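Aprender a escribir cartas otra vez

October no es mi mes favorito, pero este año lo he empezado bien: con una carta en el buzón. Una carta de verdad, con sello torcido y mi apellido escrito con una letra de más.

Hace nueve años que vivo en español y todavía escribo despacio. Hablo bastante rápido, la gente me entiende en la panadería y en el médico, pero delante de una hoja me quedo quieta. Por eso en julio acepté la propuesta de Maysoun Fakhoury, que fue mi compañera en el primer curso de idioma y ahora vive lejos, en Mudgate. La propuesta era simple: una carta al mes, a mano, en español, sin diccionario en la primera versión.

La primera carta me costó seis tardes. Escribí que "estaba muy embarazada" por un error que todos los extranjeros conocemos, y la mandé así. Maysoun me respondió con felicitaciones y un dibujo de una cuna. Me reí mucho, sola en la cocina. 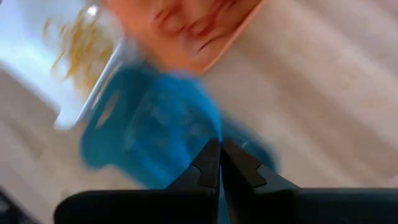 Negro sobre azul, dos puntas casi juntas.

Lo que más me cuesta son los tiempos del pasado. En mi lengua hay uno solo para casi todo, y en español tengo que decidir cada vez si la cosa terminó o si seguía pasando. Cuando cuento algo de mi infancia, esta decisión me parece a veces demasiado grande. ¿Mi abuela cantaba o cantó? Las dos cosas, supongo, pero hay que elegir una y seguir con la frase.

También he descubierto que el papel importa. Empecé con un bloc de la marca Adari, que es bonito pero bebe mucha tinta, y ahora uso hojas sueltas de la papelería Twal, más baratas. Me caben hasta 90 palabras en cada cara, porque mi letra es grande. Maysoun escribe pequeño y me gana siempre en cantidad.

La carta de esta semana habla de su huerto y de una vecina que le regala calabazas - demasiadas, según ella. Me pide una receta. Tengo una de sopa, con comino y limón, pero no sé cómo se llama en español el utensilio con que la paso al final. Voy a describirlo con muchas palabras y que ella adivine.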